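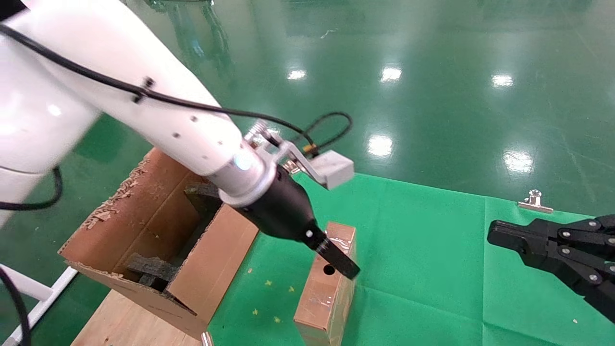

Magazine > Features > Trade and Materials

The second life of the cardboard box

At the Pametti depot, the morning's returned boxes are sorted before the first orders are packed. Those with sound corners go to one side of the hall and the remainder are flattened for the baler. The decision is made by hand, usually within a few seconds, and it determines whether a box will travel again or be pulped.

Reuse of this kind was once ordinary practice. Grocers gave their empty cartons to customers, and removal firms kept stacks of them for years. The growth of home delivery altered the habit, as new boxes became cheap and were bought in sizes to suit each product. The depot opened in March with the aim of restoring some of the older practice among small traders who share a single collection round.

The scheme now serves 27 businesses. Each pays a modest monthly fee and may draw as many used boxes as it requires. Valentina Durán, who manages the round, explained that the fee was set deliberately below the cost of new stock. “Traders will not join for the sake of principle alone,” she said. “They have rent to pay, and we have always written our terms with that in mind.”

Among the first to join was Flornasero, a supplier of dried flowers and seed. Its goods are light and easily crushed, and its staff had doubts about boxes that had already been through the post. The firm now places a second, smaller piece of card inside each parcel to hold the stems in place — a method borrowed from the glass trade — and reports that complaints have not risen.

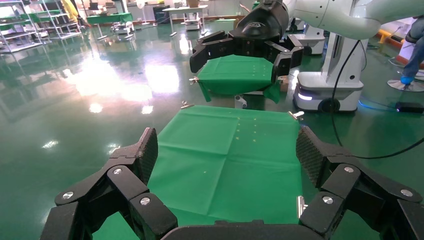 Other members have found the change more difficult. Bepari, which sells kitchenware, requires boxes of a consistent height so that they may be stacked on pallets. A mixed supply does not provide this. The firm draws on the depot for single orders only and continues to buy new cartons for its shops. Kálmán Fodor, its warehouse manager, regards the arrangement as satisfactory but limited. “A box that is two fingers too tall costs us a whole layer,” he said.

The condition of the board is a further concern. Each journey softens the creases, and damp does greater harm than handling. Lies Willems, who trains the sorting staff, teaches them to press the corners first and then to run a thumb along the folds. Torn flaps are acceptable where the walls remain firm. Old labels must be covered or removed, and it is this task, she noted, that takes up the greater part of the day. 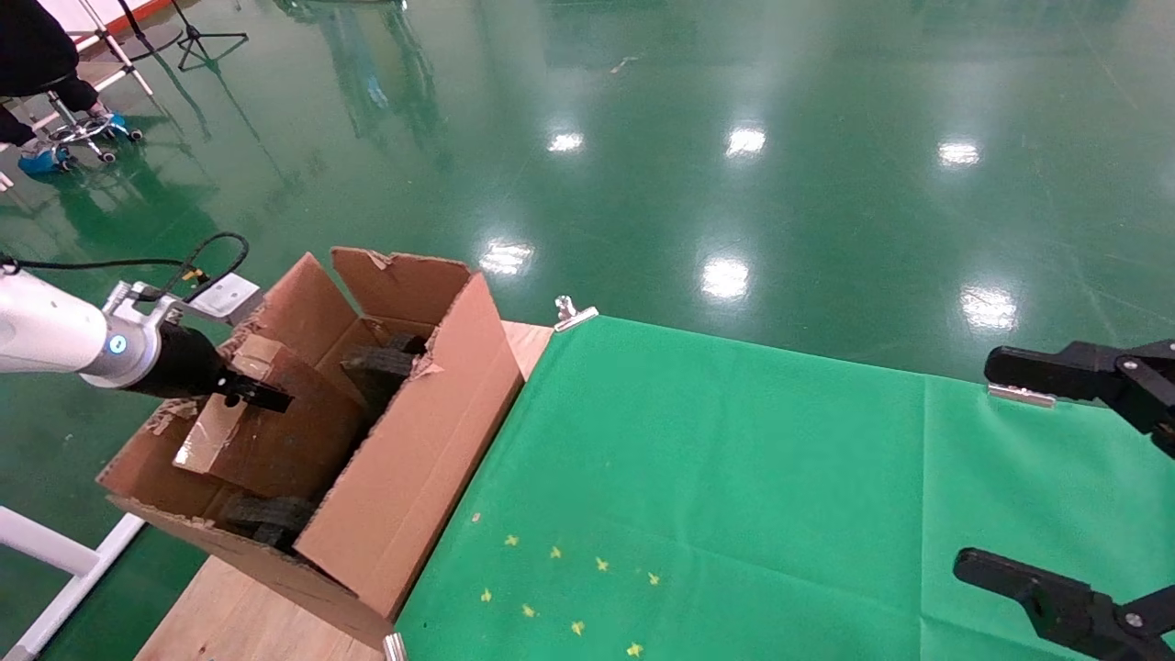 An open cardboard box with a smaller taped insert inside.

The depot handles nearly 2000 boxes in a busy month. Storage is the main restriction on further growth, for flattened board is heavy and must be kept off the floor. A proposal to lease a second hall at Plurnik is under discussion with the landlord, and a decision has been deferred until the roof has been inspected.

Parvaneh Shahbazi, who keeps the members' accounts, would prefer to see the existing round improved first. Several traders still leave their returns unfolded, and the van fills early as a result. A revised guide to folding and tying has been sent to all members, with drawings in place of the earlier written instructions.

Sign up to our newsletter to receive new features by email. You may unsubscribe at any time.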